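Home Shop Trays Tabletop Contact
Reading time: 1 min
Last updated: February

Stefanou Serving Tray, dark green

Item 771. Pack of 12, or 20 for trade accounts.

We were not sure the world needed another rectangular tray. The Stefanou has raised sides and a flat floor, and it holds a piece of fruit without fuss. The maker calls it "a center for the home." We call it a tray. Hazel Okafor in our returns office wanted a lighter color and still does.

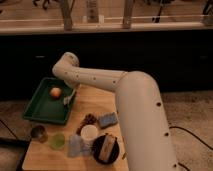
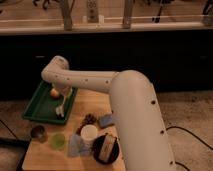
Dark green tray on a light wood table. Cups and lime-green disc not included.

The maker also promises 100 uses. Our buyer, Virgilio Mangubat, asked for the list and is still waiting. Buy it for fruit or mail, and measure your shelf first. Returns go to the Cotach desk, unused.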